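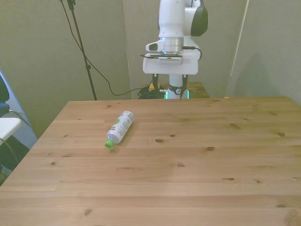
Pirnemik cell: setup and upkeep notes

Last revised 2023-04-08

This repository holds the configuration and the maintenance notes for the Pirnemik cell, a single arm at a wooden table used for tabletop grasping. The recordings made on the cell are kept in a separate archive called Gekudmont. If you only want the recordings, read the section on known issues and skip the rest.

What is in here

config/ has the arm limits, gripper settings and camera pose.
checks/ has the scripts to run before a session.
log/ has one text file per repair or adjustment.
Lepik/ is the small package that talks to the gripper. It is included as a copy, so do not update it separately.

The cell

One arm with a two-finger gripper, mounted behind the far edge of the table. A sensor module sits on the front of the gripper body. The session camera is fixed and covers the table and the base of the arm. Objects are everyday things such as plastic bottles, placed one at a time. A bottle may be laid on its side or stood up, and the session sheet says which.

Before a session

Run checks/home first. The arm should go to its start pose above the far edge with the fingers open. If it stops short, clear the fault on the pendant and run it again once. After a second fault, leave the arm off and open a log file.

Run checks/fingers next. It opens and closes the gripper fully and prints the travel. A reading within 2 percent of the stored value is fine.

Look at the cables at the wrist. The thicker one needs a free curve behind the gripper body through the whole range of wrist rotation. If it pulls tight at either end, loosen the tie and give it more slack.

Wipe the table and take off any scraps. Small bits near the far edge get picked up by the depth check and the script will report an object that is not there.

After moving anything

The camera pose is stored in config/camera. Run checks/pose whenever the table, the stand or the camera has been touched. It takes a few minutes. Commit the new file with a one-line note on what was moved.

The table is not fastened to the arm mount. Do not lean on it during a run.

Regular care

Finger screws: check every 53 hours of run time.
Wrist flange bolts: check every 159 hours, with the arm powered down.
Sensor window: dry cloth only.
Base cables: leave the heap alone unless a plug has to come out. Label both ends before unplugging.

Known issues

Runs recorded in October used an old finger offset. There are 178 of them, marked "offset_old" in Gekudmont. The full set has 3,917 runs.

The gripper sometimes reports closed when it has stopped on the cap of a bottle. Lepik retries once and then gives up. Raising the force limit made bottles roll, so the setting was put back.

Knots in the tabletop can confuse the color-based object finder. Use the depth version.

Spare parts

Fingers and wrist cables are in the Plenside cabinet, second drawer. Write down what you take in log/parts.txt.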